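Lidex leader arms with the Flondow practice sim: four stars from me

Posted 4th October

I've been teaching robots things by hand since 2019, mostly by grabbing the arm and dragging it where I wanted it to go. That's fine for one arm, but try it with two and you run out of hands fast! So when Lidex put out a pair of small tabletop leader arms (you move the little ones, the big ones copy you), I ordered a set in January and have been using them most evenings.

They come with a license for the Flondow simulator, so you can practice before you get anywhere near real hardware. I figured I'd skip that part. Glad I didn't, because my first tries were terrible. I kept pushing the gripper straight into the table, and on a real arm that would have been an expensive evening.

Setup took me 40 minutes, and most of that was the clamps, which are too shallow for my desk (I ended up using a pair from an old Stesau drawing lamp). Calibration is easy: hold each arm in the rest pose, press the pedal, done. The grips feel great, kind of like chunky scissors, and they're light enough that my wrists don't complain.

The task I've spent the most time on is the bench tidy, where you show the arms how to clear tools and parts into a bin.

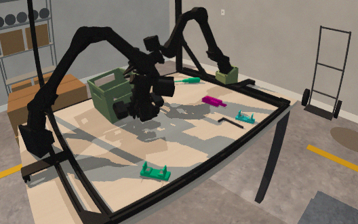

The screwdriver is a nice one to learn on, with that fat green handle to aim for. The hex key is the one that makes me mutter. It lies so flat that you have to come down really slowly, and there's no force feedback in the grips, so you're judging everything by eye. Shadows help a lot with that, and I'd leave them switched on even if your computer grumbles.

My best session so far was 11 clean demos in a row, all saved. Bad takes are easy to throw out too: tap the pedal twice and it resets the table. I do wish you could trim the start of a recording, though. Mine all begin with me dithering over which arm to use.

I had the Fonseca handheld controllers before this, and for 2 arms at once the Lidex set is way more comfortable. The Fonseca ones still win on price and they fit in a drawer.

One star off for the clamps and the missing trim button. If they fix those I'll come back and change my rating. Oh, and get a longer USB cable, the one in the box barely reaches the floor.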